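Keeping your photo files in order
Speaker notes, Jedgate Camera Club, July 2024

Slide 1: Title

Wait for the door to close. Phones off. Say that the handout is on the table at the back and it has all the menu names on it, so there is no need to write those down.

Tonight is about what happens to picture files after they leave the camera. Where they go, what they are called, how many copies there are. No editing. Anyone who wants the editing talk will need to come in November.

Ask for hands up: who has lost photos they wanted to keep? Then: who has a second copy of everything, today, somewhere other than the computer? Leave a pause after the second one.

Slide 2: My own mess

Own up to this early, it helps people relax.

When I started sorting I had some 3,950 picture files in one folder called New Folder. 806 of them were exact duplicates. I had been copying the whole card each time without clearing it, so the same holiday went in again and again. Other pictures had the same name and were different pictures, which is worse.

Explain the numbering. Most cameras count up and then start again. Put in a new card, or reset the settings, and many of them go back to the beginning. So the file number on its own tells you very little. Two files with the same name can't sit in the same folder, and if you click Replace when the computer asks, the old one is gone.

Say slowly: if the computer asks whether to replace a file, and you are not sure, click Skip or Cancel.

Slide 3: Folders

Show the folder list on the screen.

Year first, then month, then a short word or two. 2019, inside that 2019-04, inside that 2019-04 canal walk. Year at the front and months with two digits, so that 04 comes before 11 in the list. If you write April and August as words they come first in every year and January is halfway down.

Some people file by subject, with birds in one place and family in another. It works until you have a picture of your sister feeding a duck. I file by date and use keywords for the subject. Come to that on slide 5.

Question that always comes up: should I go back and do all the old ones? My answer is to start with the new ones today and get those right. Do the old ones a year at a time in the winter. Put the old mess into one folder called To Sort so that it is out of the way and is still backed up.

Slide 4: File names

The camera's name is fine as a starting point. I put the date in front and keep the camera's number at the end. 2019-04-12 canal walk 0231. Long, but I can find it with an ordinary search even if the photo program stops working.

Do not use slashes, colons or question marks. Some computers refuse them and others change them without telling you.

Renaming does not harm the picture. People worry about this. The name is only a label. Opening a JPEG and looking at it does no harm either. What does harm is opening, changing and saving over the same JPEG again and again, as each save throws a bit more away. Keep the original, save the changed one under another name with the word edit in it.

Demonstration: rename a batch in Flira. Select all, Edit menu, Rename Group. Use the practice folder, NOT the real one. Check before starting that the practice folder is the one showing in the bar at the top. If the projector is slow, skip this and point to the handout.

Slide 5: Dates and keywords inside the file

Every picture carries hidden information: date, time, lens, exposure and sometimes the place. It goes wherever the file goes, unless a website strips it out.

The date is only as good as the camera's clock. Mine spent most of one year an hour out after the clocks changed. Ask people to check theirs at the tea break.

Scans are different. A scanned print carries the date of the scan. So your grandparents' wedding turns up among last month's pictures. You can change the date taken by hand. If you only know the year, put the first of January and write "year only" in the caption.

Keywords. Keep the list short. Decide now if it is bird or birds and stick to it. I had both, and each search found half the pictures.

Where are the keywords kept? Some programs write them into the file and some keep them in their own database. If it is the database, and you change program, they can be left behind. In Flira there is a tick box under Settings, Files, called Write to Picture. It is off to begin with. Turn it on.

Slide 6: Copies

Main part of the talk. Should be at the halfway point on the clock. If running late, cut slide 5 short and leave this one alone.

3 copies. One on the computer. One on an outside drive kept at home. One somewhere else, either on the internet or on a drive at a relative's house. Swap that drive over every few months.

A copy in the same computer does not count. A second folder on the same disk goes when the disk goes.

Syncing is also different from a backup. If you delete a picture on the phone and it is deleted everywhere else, that was syncing. Many services keep deleted files for a while, so look in the bin, but find out how long yours keeps them before you need to know.

Hold up the two drives. The small one is a Rilteck, bought for this and used for nothing else. Label on it with the date I started using it. I replace mine after 6 years whether they have gone wrong or not. Others leave it longer. The old one goes in a drawer as a spare.

Memory cards are for carrying pictures about. They are not for keeping them on. Do not clear the card until there are two copies elsewhere.

Slide 7: Checking

A backup you have never opened might be empty. Mine was, once. The program had been running every night and copying a folder I no longer used.

Twice a year: plug in the drive, open the oldest folder, open the newest, look at ten pictures at full size. Compare the number of files in one year's folder with the same year on the computer. If they don't match, find out why before you run the backup again.

A damaged file often still shows a small preview, so the small pictures looking all right is not enough. Open them properly. Grey bands across the bottom usually mean part of the file is missing.

Slide 8: Formats

Keep this brief, it can eat the evening.

JPEG opens on nearly everything. Phones may save in a newer format that older computers cannot open. Keep the phone's originals and make JPEG copies for sending. Raw files: keep them if you shoot them, and keep a finished JPEG next to each one you care about. Raw types differ from maker to maker and I would not like to bet on all of them opening in thirty years.

Slide 9: Questions

Likely ones:

Is it worth printing? Yes, for the few you would really miss. Put names and the year on the back in soft pencil.

What about discs? I have moved all mine off. Some read, some did not, and new computers mostly have nowhere to put them.

Can lost files be got back from a card? Often, if you stop using the card at once. Do not take any more pictures on it and do not format it. The Gisler shop by the station will try it and will tell you the charge first.

How much space do I need? Look at what you have now, double it, buy the next size up.
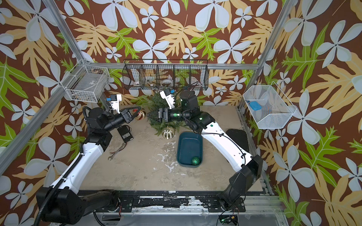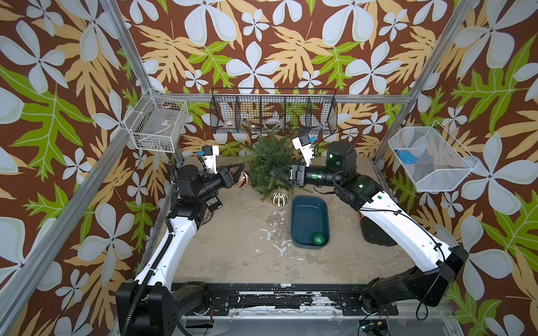

Margaret Tolley

Notes for whoever gives this talk next

The slides are on the club's laptop in the folder Talks, then Files in Order. There is a PDF as well in case the slides will not open. The practice folder for the demonstration is in the same place. Make a fresh copy of it each time, or the files will already have been renamed when you come to do it.

It runs to just under an hour without questions. Slides 2 and 6 get most of the interest. Slide 8 can be left out for beginners.

Bring your own extension lead. The socket by the screen is loose and the one by the kitchen hatch is too far away. The handout needs printing on both sides, and the Flira menu names on it should be checked against the current version as they moved some of them last time.

Please send me any corrections and I will change the handout before it is printed again.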